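4. Building and using the hand tool in the workshop

4.1 The setting

Most of what we report in this paper was made in a shared workshop in Mustton, on the ground floor of a building that used to hold a printing business, and a smaller part was made at home, on a kitchen table and later on a bedroom floor. We mention this early because it shaped nearly every choice that follows. A shared workshop has a good drill press and a tired 3D printer, and it has other people who want the bench back by dinnertime. Anything we built had to go into one storage tub at the end of the evening and come out again in working order, and more than one pretty design was given up on those grounds alone.

The project, which we have been calling Pliltero since before it had any parts, began as a plan for a small arm that would tidy soft things: bags, wrappers, cloths, the sort of household matter that has no fixed shape. We still mean to build the whole arm. But an arm has to learn its grasps from somewhere, and we found it far more pleasant, and a great deal cheaper, to begin at the hand. The tool described in this section is a two-fingered gripper that a person holds and works directly, with a camera mounted on the body so that it looks down past the fingers at whatever is being picked up. The same fingers are meant to bolt onto the arm later without any change, so that what the camera records from a human hand will look much the same as what it records from the motor-driven one.

4.2 Fingers and mounts

The fingers went through 12 versions, and we will spare the reader most of them. The first few were curved, in imitation of a thumb and forefinger, and they did nicely with a tennis ball and very badly with anything thin. We moved to flat rectangular pads after watching a curved finger ride up over the same dish towel for most of an evening. Flat pads meet along their full height, and for film and cloth that long line of contact matters much more than the strength of the squeeze. Version 5 was flat but too glossy, and its reflections confused the tracking software so thoroughly that we gave everything after it a matte black finish.

Each pad is held by a separate mount, so that a worn pad can be changed at the bench without taking the linkage apart. We had first cut threads straight into the printed parts, and those threads lasted for perhaps an evening of honest use before they let go. A box of leftover hardware from Kemeys, a little shop two streets from the workshop that sells mostly to boat owners, got us out of that difficulty, and we have been grateful customers ever since. The linkage itself is plain: a trigger, a return spring and a pair of matched gears, printed at a slow speed and run in by hand with a drop of sewing machine oil.

Camera placement took longer than we would like to admit. Mounted high, the camera saw the work well but lost sight of the fingertips whenever the wrist rolled. Mounted low, it saw the fingertips beautifully and little else. We settled on a position in between, with a wide lens, and accepted that the mounts would take up the lower part of every recording. This has a happy side effect, for the mounts never move relative to the camera except as the fingers open and close, and so they give the software a fixed place from which to measure the opening.

4.3 Trials with soft material

Once the tool had settled down, we used it for the kind of chores that the arm is meant to take over. Over the whole period we recorded 221 sessions, most of them short, and from these we kept around 4000 separate grasps that were clean enough to label. The sessions were done by whoever was in the room and willing. We gave no training beyond showing how the trigger worked, and we think that was the right decision, although it made the early recordings rather slow to watch.

Rigid things gave us little trouble. A box or a cup tells the fingers where to go, and if the first try misses, the second seldom does. Cloth was harder but friendly enough, as it tends to stay where it is put. Thin plastic was another matter altogether. It slides, it springs back, it catches the light differently every time it is touched, and whatever is printed on it folds up along with it, so that a leaf or a letter which was plain a moment ago becomes a dark scrap on a ridge (Figure 3). A program that has learned to find an object by its outline or its printing gets very little help from a bag in this state. 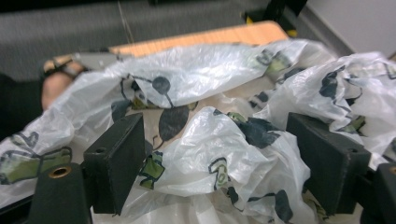

Figure 3. Printed plastic bag material bunched over a wooden board, with the two finger pads of the hand tool in the folds.

Marnside wrote, after reading a draft of this section, that we were making too much of the plastic and too little of the person holding the tool, and that a tired wrist would explain as many failed grasps as a slippery bag would. We took this seriously enough to go back over the labels. The remark was partly right. In the longer sessions the grasps do get clumsier toward the end, and this is true for cloth and boxes as well as for bags, so some share of our failures belongs to fatigue. But the failures with plastic begin at the very start of a session, when everyone is fresh, and they look different: the fingers close where they were meant to and come away with too little material between them. Marnside has since replied that a lighter tool would settle the question, and we agree, and are making one.

4.4 What we changed afterward

Two changes came out of the trials. The first was to label the gathering motion as an action of its own. People who did well with bags hardly ever pinched straight away. They pushed the pads into the material, drew them a little toward each other to raise a heap, and only then closed fully. Our first labels had lumped all of this together with the grasp, and so the software was being taught to close early. We relabeled every bag session by hand, over 17 evenings and a good deal of tea, and the revised labels are the ones used in Section 5.

The second change was to the trigger, which now has a longer pull and a softer spring. With the old one it was hard to hold the fingers half open – and half open is just where they need to be during the gathering. The new trigger adds a little to the length of the handle, and the tub lid no longer closes quite flat over it, but the lid can be persuaded.

The drawings for the fingers, the mounts and the trigger, in the form they had reached by 5/18/18, are kept on the workshop's shared drive in Mustton, together with the notes on print settings. The lighter handle is not among them. We expect to have it finished in October, and the wrist question will be taken up again with that version in hand.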